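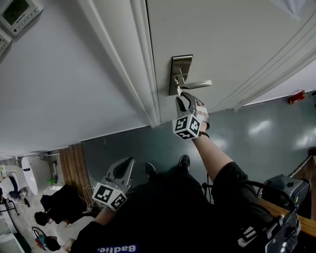 Dralusar Match Logs

Hi! I'm Valentin Poulain, and I play way too much Dralusar. If you landed on this page by accident, it's a two-team online game where one side defends a flooded castle and the other tries to drag a bell out of it. I started saving the results of my matches last October so I could win an argument about whether the Gavrilă map favors defenders. The argument is still going, but the folder got big enough that people in my clan asked for a copy, so I cleaned it up and put it here.

What you get

There are 1260 matches, one row each, in a plain CSV called matches.csv. A second file, players.csv, has one row per player per match, with the names swapped for random IDs. The two files join on match_id. Everything opens fine in a regular spreadsheet (the players file is slow on my old laptop, but it gets there).

The columns you'll probably care about

map: Gavrilă or Urnow. I left out the holiday map, which was only up briefly and was mostly snowball fights.
winner: attack or defend. Draws are marked "draw" and I didn't try to be clever with them.
length_min: match length in minutes. The game caps a match at 36, so if you find anything higher, please tell me!
ping_avg: my own ping, averaged over the match. Other people's ping isn't in there.
patch: whatever version number the menu showed when I queued.

How I collected it

The game writes a little results file when a match ends, and a script called Eltness picks it up and adds it to the CSV. I wrote Eltness in one evening and it shows. Before patch 2 it missed the result if you quit out of the victory screen too fast, so the early rows lean toward matches where I stuck around — usually the ones I won. Keep that in mind before you quote my win rate at me.

Stuff that's wrong with it

It's one person's matches, mostly late at night, mostly with the same friends. I main support, so our team setups are a bit odd. There are also 30 rows with a blank map field from when the results file changed format, and I'd just drop those unless you only need match length.

Using it

Do whatever you like with it, charts and videos included. A link back is nice. Please don't try to work out who the player IDs belong to.

If you spot a bad row, open an issue with the match_id in the title. I check in the evening, after I've played.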